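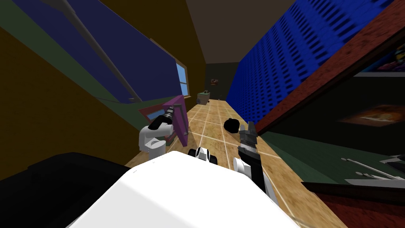

4.2 Page joining and scale errors

Home sewers who print a pattern on ordinary paper have to join the sheets before they can cut. We treated this step separately from cutting and sewing, as earlier work by Dijkstra and Amato on the Rurkport sewing groups suggested that many fitting problems start at the table with the tape and scissors. Their study relied on what sewers remembered. Ours used the joined patterns themselves, which participants mailed to us folded, before any fabric was cut.

We received 436 joined patterns. All were for the same garment, the Chettiar wrap skirt, which has a curved waistband, a front panel with a long straight edge, and a back panel cut on the fold. The skirt was chosen because the straight edge crosses several sheets and shows a bad join clearly. Participants used their own printers and were told to follow the instructions as they would at home. The instructions asked them to print at actual size and to check the test square on the first sheet.

Each pattern was laid flat on a cutting mat and measured along the straight edge, across the waistband curve and at the test square. Saqib Jafri took the measurements and Naheed Mirani repeated them on a separate day without seeing the first set. Where the two readings differed, both went back to the pattern and agreed on a value. Patterns that had torn in the mail were measured only where the paper was whole. 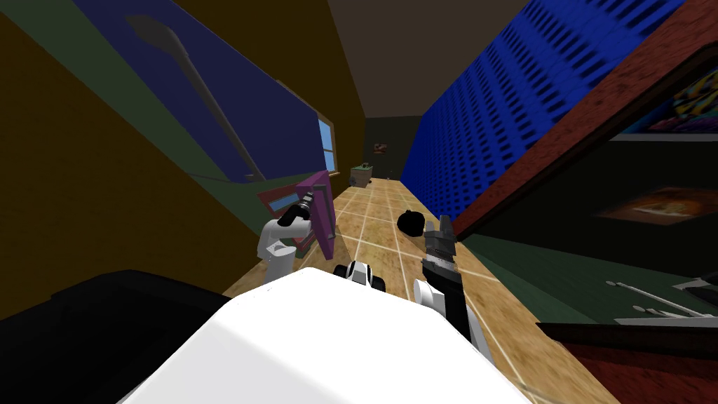

The most common fault was drift. A sheet set slightly off its mark does little harm alone, but the next sheet is usually lined up with the one before it, so the error carries on down the panel. Drift was greater on patterns joined in long columns than on patterns joined row by row. It was also greater where the margins had been folded under and left uncut, since a folded margin has some thickness and tends to spring back before the tape goes on.

Scale errors were less common and easier to find. In 17 patterns the test square was too small, and in each of these the whole pattern had shrunk evenly, as happens when a printer fits the page to its printable area. Several of these participants had marked the square with a check mark. We do not know if they measured it or took the instruction as a box to tick.

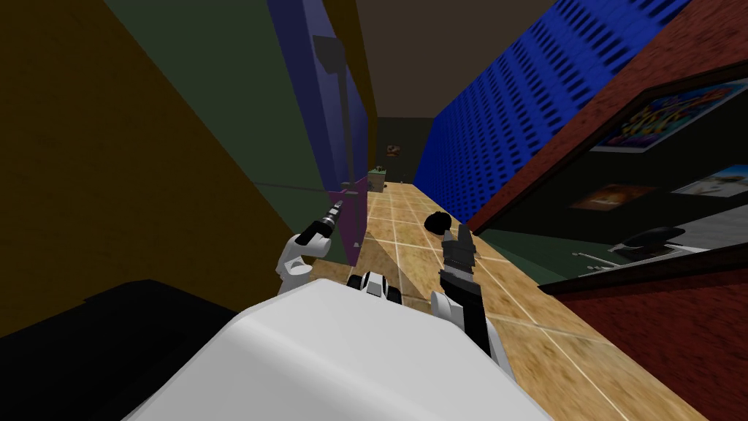
Figure 2. Simulated view down a tiled corridor, with a robot arm on each side of the white body.

Waistband curves gave more trouble than we expected. A small gap between sheets on a straight edge can be corrected with a ruler, and many participants had done this in pencil. On the curve there was no such easy fix, and the line was often redrawn with a flat spot or a slight corner. Flat spots fell most often near the side seam, where the line crosses a corner shared by four sheets.

Paper weight had no clear effect on drift. The type of tape did not matter either, except that patterns joined with glue stick could not be realigned - two participants wrote notes on the paper saying so.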